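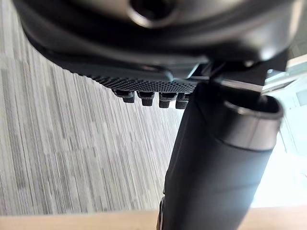

Gridum: corpus de emociones en español

Gridum reúne 1,337 relatos breves en primera persona sobre la nostalgia, la vergüenza y el alivio. ¡Y qué relatos! Los escribieron vecinos de Prornmont y Sudumia, de entre 27 y 70 años, y cada texto lleva la emoción principal, su intensidad (de 0 a 4) y, si la hay, una emoción secundaria.

Contenido

relatos.csv – texto, etiqueta e intensidad
guia.txt – criterios de anotación, con 28 casos dudosos comentados
xaba.py – el cargador, compatible con Python 3.9 o superior

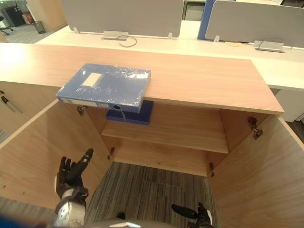
Anotación

Dos personas leyeron cada relato por separado. Los desacuerdos se conservan en la columna «segunda_lectura», y nos encanta que estén ahí: la nostalgia y el alivio se mezclan muchísimo más de lo que esperábamos.

Limitaciones

Casi todo es prosa informal y hay pocos textos sobre la vergüenza. No sirve para diagnosticar a nadie.

Novedades de abril

Corregidas las tildes perdidas en relatos.csv. Si encontráis más – seguro que quedan – abrid una incidencia con el número de fila.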